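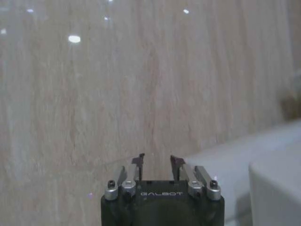 Kinga Szűcs asked whether a job posting must be closed before the requirements can be changed. It does not have to be closed. You can edit an open posting at any time, but the applicants who are already in the list will see the new text only after you send them the update notice (step 7).

4. Creating and publishing a job posting

Before you start, you need an account with the role Recruiter or Hiring Manager. With the role Viewer, the button New Posting is gray.

1. Sign in to Fotilow and open Postings in the left menu.
2. Click New Posting. Choose the office where the person will work. If the position is shared between offices, choose the one that pays the salary.
3. Enter the job title. Use the title that appears in the contract, for example "Senior Drainage Engineer". Internal grades such as "E2" should go in the field Grade – they are not shown to applicants.
4. Fill in the fields Duties, Requirements and License. In the field License, select Required or Preferred. If you select Required, the form asks each applicant for a license number and the state that issued it.
5. Add the hiring manager under Contacts. The system accepts a maximum of 2 contacts for one posting.
6. Click Preview and read the whole page. Then click Publish. The posting receives a number, for example 517, and you will find this number in every e-mail about the position.
7. To change an open posting, click Edit, make your changes and save. Then click Send Update Notice.

Caution: Do not change License from Preferred to Required while applications are coming in. Applicants without a license number are moved to the folder Incomplete, and you must move them back by hand, one by one.

Note: The short description is limited to 876 characters, with spaces. Text pasted from a word processor sometimes brings hidden characters with it. Paste it as plain text.

Note: If your company also publishes through Bridaleo, the posting is copied there during the night. Changes made after 6 p.m. appear one day later.

If Publish does not work

Message 68 means that a required field is empty. Scroll up, the field has a red border. Most often it is the salary range, which must be filled in even when you choose not to show it.

If there is no message and the page only reloads, sign out and sign in again. Your draft is saved under Drafts.

For postings in a second language, continue with section 5.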